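Sim-trained grasping, kitchen counter task – anyone else doing this for a class?
Forum > Student projects > Manipulation

dhillon_r
Posted 4:10 pm

I'm on a team of three in a robotics elective, and our project is a pick and place task done entirely in simulation until the last two weeks.

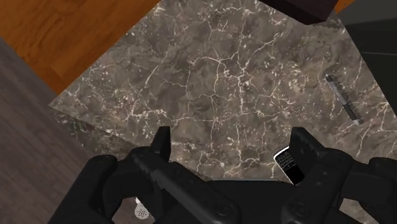 We have to collect 300 demonstrations by teleoperation, train a policy on them, and then run it on new layouts the instructor picks. The objects are small household stuff like pens and phones. We're at 166 so far. The report is due in December, and the grade is half results and half write-up.

My question is about the surfaces. Our scene generator picks a random material for the counter on every reset, and the marble ones are giving us trouble. On plain surfaces the policy goes for the pen most of the time. On veined stone it sometimes drives the gripper down next to the pen and closes on nothing. My teammate wants to drop the marble textures from training. I'd like to keep them. What did other people do?

– Ramesh Dhillon

kettle_logic
Posted 4:32 pm

Keep them. If the instructor picks the test layouts, you don't know what you'll get. We cut all the busy textures last year and then got tested on a patterned tablecloth. We lost a lot of points on that.

apirzada
Posted 4:51 pm

I'm the teammate. Areeba Pirzada, hi.

I didn't say drop them forever. I said train without them first so we know whether the rest of the pipeline works. Right now when it misses we can't tell if it's the texture, the camera angle or our own bad demos. Some of my early demos were pretty bad. I kept opening the gripper too late and bumping the object.

kettle_logic
Posted 4:58 pm

OK, that's a different thing and I agree with it. Get a clean baseline, then add the hard stuff back.

oldservo
Posted 5:20 pm

I'll disagree with both of you. With fewer than 300 demos you don't have enough data to be splitting it up. Whatever you learn from half the set won't tell you much about the full set. Finish collecting, train once on everything, then look at the failures by texture.

Also check your shadows. A pen is thin and dark. In a lot of renders the shadow next to it is just as dark and wider than the pen. I'd bet some of your misses are the policy going for the shadow. Compare where the fingers close with where the light is coming from.

dhillon_r
Posted 5:47 pm

I hadn't looked at the shadows. I went back through the eval runs I saved, and in a good number of the misses the fingers do close on the shadow side. It isn't all of them. A couple just stop too high above the counter, and I have no idea why.

Can you turn down shadow strength in the renderer without breaking everything? We're using the Latcombe scene pack that came with the course files.

mjh_bench
Posted 6:05 pm

You can, but I wouldn't. You move to the real arm at the end, and real shadows don't have a slider. Randomize the light position per episode. In Latcombe it's in the scene config, same block as the surface materials. We left it on the default for a month before someone read the file.

The stopping too high thing sounds like counter height. Does your generator change the height between scenes? Ours did, and the policy had learned an average height.

apirzada
Posted 6:22 pm

It does change the height. I didn't think it was by much, but I'll plot the height against the misses tonight.

On collecting: how long did 300 take everyone? We get through a batch in an evening but quality drops near the end. I'd rather do short sessions, Ramesh would rather get it over with.

oldservo
Posted 6:40 pm

Short sessions. Throw out the bad ones the same day, while you still remember which they were.

kettle_logic
Posted 6:44 pm

We did long sessions and it was fine. Just switch drivers every half hour. I don't think there's a right answer on that one.

dhillon_r
Posted 9:15 pm

Update. Areeba plotted it, and the high stops are all on the tallest counters. We only have a handful of demos at that height, so we're going to collect more there first. Light position is now randomized for everything new. We're keeping the marble in and training once at 300, and if that goes badly we'll do her baseline after.

apirzada
Posted 9:21 pm

I would still do the baseline first, but I was outvoted.

mjh_bench
Posted 9:38 pm

Save the config with each batch. You're changing the lighting partway through the set and you'll need to say so in the write-up.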